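C'est quoi, une scripte ?

Sur un tournage, tout le monde a le droit d'oublier quelque chose. Sauf la scripte. Elle note tout : la mèche à gauche, la manche retroussée, le niveau du jus d'orange.

Pourquoi tant de manies ? Un film se tourne dans le désordre. Le héros peut sortir de la maison en juin et n'y entrer qu'en décembre, avec une autre coupe de cheveux et un rhume. 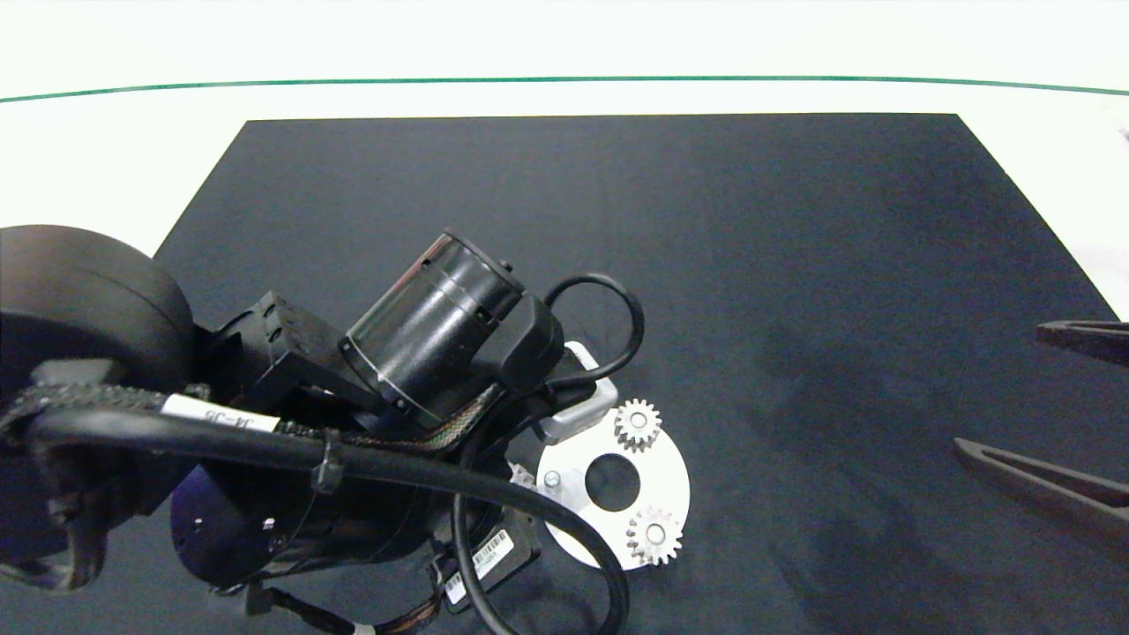 Et si elle se trompe ?

Alors le verre se remplit tout seul entre deux plans, et ton petit frère le remarque avant toi. Dans « Les Oies d'Evberg », Naa Yakubu a fait refaire six fois la scène du goûter à cause d'une tartine. L'acteur, Senyo Aidoo, n'a plus jamais regardé la confiture de la même façon.

Le mot à retenir

Raccord : ce qui doit rester pareil d'un plan à l'autre. Les tartines en font partie.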